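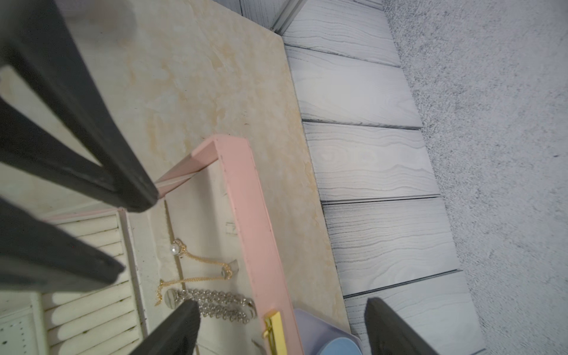

Open jewelry box with a pale pink rim.

FOR RELEASE IN JUNE

Kemstead asks sellers to back up "anti-tarnish" claims or drop them

Review of 146 product listings finds plenty of promises and very little testing

Kemstead, the independent shopping advice service, is asking sellers of jewelry storage to stop using the words "anti-tarnish" unless they can say what was tested, for how long, and against what.

The request follows a review of 146 online listings for jewelry boxes, pouches, drawer liners and paper tabs, all sold with some version of the claim. Kemstead looked for the kind of detail a shopper would need to judge it. Only 9 listings named a test of any sort. The others relied on words such as "protective," "advanced" and "keeps silver like new," with no hint of how the seller knew.

"We started out thinking we would compare the good results with the bad ones," said Nhi Mạc, who led the review. "For most of these products there were no results to compare. There was a sentence on a sales page, and often it was the same sentence we had already read on somebody else's sales page."

Silver tarnishes mainly when it meets sulfur compounds in the air. Humidity speeds things up, and so can wool, rubber bands, some cardboards and some paints and glues. Certain treated cloths and papers do take up those compounds before they reach the metal, and museums and silver dealers have used such materials for years. Kemstead does not dispute any of that. Its complaint is with the leap from "some materials can help" to "this box will protect your jewelry," printed on a product whose lining is described only as "soft fabric."

Even where a treated material is used, it has a limited life. It takes up what it can and then it is finished. Of the 9 listings that mentioned testing, most did not tell the buyer when the lining or tab should be replaced, and a lining glued into a box can't easily be replaced at all. A shopper could reasonably take "anti-tarnish" to mean permanently, and Kemstead found nothing on most pages to correct that idea.

What shoppers think they are paying for

Kemstead also put questions to 430 readers of its newsletter who had bought jewelry storage. These are people who sign up for shopping advice, so they may well be fussier than average, and the results should not be read as a national survey. Many said they had paid more for a box or pouch on the strength of an anti-tarnish claim. Few could recall what the claim was based on. Several wrote in to say that their silver had gone dark anyway and that they assumed they had done something wrong. 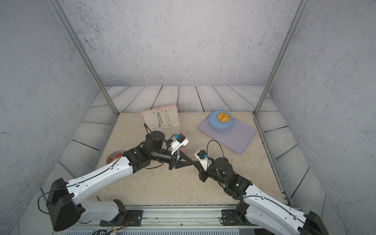
They may have done nothing wrong. A lid that gets opened every morning lets in bathroom steam, kitchen air and whatever else is going around the house. A necklace on a hook has air on all sides. Perfume and hand cream left on a bracelet will do their work in any container, at any price. Kemstead is doubtful that a box in daily use can do much about tarnish whatever it is lined with, and would be glad to see evidence to the contrary.

It asked for some. Kemstead wrote to sellers and invited them to send test reports. Disusora, which sells pouches and drawer liners, sent a two-page summary with a chart that had no scale on its vertical axis. Asked for the full report, the company said it was confidential. Winditz said its wording was supplied by the factory and that it would "look into the matter internally." Lappalainen was the exception. It sent a complete report on its storage cloth, including a trial in which the cloth did worse than expected in damp air, and it has since added a replacement date to the packaging. Kemstead has some questions about how small the trial was, but at least there was something to ask questions about.

"I don't think a company that shows you its weak result should come off worse than one that shows you nothing," Mạc said. "Right now that is pretty much how it works in the search results."

Price was no guide. Among the listings reviewed were costly chests at up to $500 with no more information than the cheapest pouches, and in some cases less. One high-priced listing described its lining as "tarnish-proof" in the headline and "tarnish-resistant" in the small print, and then advised owners at the bottom of the page to polish their silver regularly.
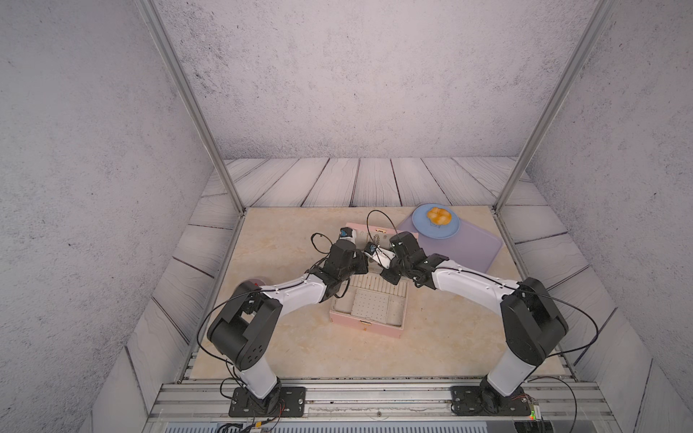
What Kemstead is asking for

Kemstead wants any listing that uses "anti-tarnish" or a similar phrase to give:

The name of the treated material, and where in the product it is used
The test that was done, who did it, and whether it was done on the finished product or only on the cloth
How long the effect is expected to last in a box that is opened daily
Whether the treated part can be replaced, and at what cost

"Tarnish-proof" should go altogether. Kemstead has not seen a household storage product that could earn it.

The service is not calling for new rules at this stage. It would like online marketplaces to ask for the information when a listing is created, though it notes that marketplaces have promised tougher checks on product claims before and the claims are still there.

Advice for shoppers

Buy a jewelry box for its size, its compartments, its looks and whether the lid closes properly. Treat an anti-tarnish claim as unproven unless the seller backs it up.

Silver that is rarely worn is better off in a small zip-top bag with the air pressed out, with a fresh tarnish-control tab if you like. Wipe pieces with a soft dry cloth after wearing. Keep them out of the bathroom and away from rubber bands. Plated pieces should be polished as little as possible, as the plating is thin and polishing takes some of it away.

If a seller says a box has been tested, ask for the report. Kemstead would like to see copies of any replies, including the unhelpful ones.

About Kemstead

Kemstead gives shopping advice on household and personal goods. It is funded by subscribers and takes no advertising or sales commission from the companies it reviews. The full list of listings, with the wording used by each seller, is available to reporters on request.

Press contact: Nhi Mạc, Kemstead press desk. Calls are answered until 5 p.m.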